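Boards > Hair Color > At-Home Color > Brassiness, Toners & Glosses

Plum gloss faded to orange in 2 weeks, what now?

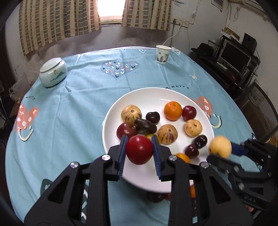 Photo: Ratree Luangrath

tangledmarlo wrote:
Okay, long one, sorry. I'm a natural medium brown, fine hair, a bit past my shoulders, and in November I finally let myself go plum. I used the Dreso demi in their deep plum shade over hair that still had some old highlights from the jaw down. First week was gorgeous. I kept pulling my ponytail around to look at it in the car. Second week the ends started going this sort of rusty mandarin color and now I've got brown-plum on top, and orange from the jaw down, and my sister asked if I did it on purpose.

I wash every other day, lukewarm-ish, with a sulfate free shampoo from Iltau. I do swim but only maybe once a week. I blow dry on medium. Do I just put the same color back on? Or do I need a toner first? I have half a tube of the plum left and a purple shampoo I never opened.

kitchenbeautician wrote:
Don't open the purple shampoo! Purple cancels yellow. You've got orange, so you'd need something leaning blue, and if you put blue over leftover plum you can end up with mud. Ask me how I know, I had swamp ends for my cousin's wedding and wore them up with a LOT of pins.

What's going on is that your highlights were lightened hair, so they don't hold the cool part of the plum. It rinses out first and leaves you the warm stuff underneath. The top hung on better because it was never bleached.

Hòa Thân wrote:
Agree on skipping the purple. I did color behind the chair for years before I moved over to the teaching side, and lightened ends over a natural base is the setup I see on this board more than any other. Your ends needed filling before you went darker. You put a warm base in first, let the hair take it, then the plum on top. Without it the plum has very little to grab on to.

It's not too late though. Next time do the ends with a copper or warm gold demi one level lighter than your target, rinse, towel dry, then the plum all over. Keep the plum on the ends a little shorter than the box says, they're porous and can go nearly black on you.

tangledmarlo wrote:
Wait, so I add MORE orange to the orange?

Hòa Thân wrote:
Well, you may have enough of it sitting there already. If the ends are an even rusty color all the way down you can probably skip the filler this one time. If it's patchy, pale in places and orange in others, fill it. Look at it by a window, not in the bathroom.

dottie256 wrote:
I'm going to disagree with most of this, sorry. Filling is a whole extra process on ends that already sound tired and she said it's fine hair. I've been red-violet for ages and I've never filled anything. I use a color depositing mask once a week (the Fosow one, in the beet-looking shade) and leave it on for 15 minutes under a shower cap while I do dishes. My ends are bleached too. They stay plum. They do get on the pillowcase, I'll give you that.

kitchenbeautician wrote:
A mask is fine for keeping it going but she's starting from orange, dottie. It'll look red for three washes and then she's back here.

dottie256 wrote:
So she does it again? It's conditioner. It's about the gentlest thing you can put on your head. I don't get why every answer on this board is another round of developer.

Hòa Thân wrote:
Fair point about the developer, and I don't mean to push chemicals on anybody. Demis are low volume and a filler doesn't have to be a demi at all, you can fill with a copper semi that needs no developer whatsoever. Then the mask on top of that every week. I think you two are closer than you sound.

pewterbangs wrote:
Not helpful at all but my salon charges 50 bucks for a gloss add-on, no cut, and it's kept my burgundy going since summer. For me that's worth it to not have a purple bathtub. Might be worth calling somewhere near you before you buy three more tubes of stuff.

tangledmarlo wrote:
I wish! The only salon close to me is Vigfúsdóttir and they're booked solid until I don't know when. Lovely people, I get my trims there, but you basically have to reserve your next life. Also I kind of like doing it myself, even when it goes wrong.

Update on the window test: it's patchy. The left side is fairly even but the right has a pale piece by my face where the old highlight was really chunky, and it's almost peach. So I guess that's me filling?

Hòa Thân wrote:
Yes, that's a fill. Do that face piece with the copper semi and the rest of the ends lightly. Strand test first on something underneath.

ratree_l wrote:
Hi, Ratree Luangrath here, I look after this section and I moved the thread over from General. A couple of things from me. Marlo, the swimming matters even at once a week. Soak your hair with tap water before you get in, comb some plain conditioner through the ends and put a cap on over it. Pools eat reds and violets and your bleached bits will go first.

Second thing, the half tube of plum. If it's been sealed properly, color side only, nothing mixed, you can generally use it, but do check the leaflet. Anything that's been mixed with developer goes in the trash, no saving it in a yogurt tub please (we had a thread).

dottie256 wrote:
I was the yogurt tub thread.

kitchenbeautician wrote:
lol dottie

tangledmarlo wrote:
Sealed and unmixed, promise. Okay so the plan is copper semi on the face piece and ends, rinse, towel, then plum on the top and pulled down to the ends last. Then the mask weekly, and I'll do the conditioner and cap thing at the pool. Does it matter if I fill one night and do the plum the next? I have small kids and a full hour in the bathroom alone isn't happening.

Hòa Thân wrote:
Next night is fine. Just don't shampoo in between, rinse only, or you'll wash out what you just put in. And no heavy mask that first night.

pewterbangs wrote:
And old towels!! All of them. Put one on the floor too.

dottie256 wrote:
Still think she could try the mask by itself first. She can always fill later, she can't un-fill.

tangledmarlo wrote:
Okay dottie, you know what, I might do exactly that on the left side, the even one, because it'll be a week before I can get to the store for the copper anyway. If it holds I'll tell you and if it goes pink I'll tell you that too. Which shade is the beet one, is it the one with the dark red cap? They had two at my drugstore and the names were no help.

dottie256 wrote:
Dark red cap, yep. The pinker cap is more of a raspberry. Wear gloves, it gets under your nails.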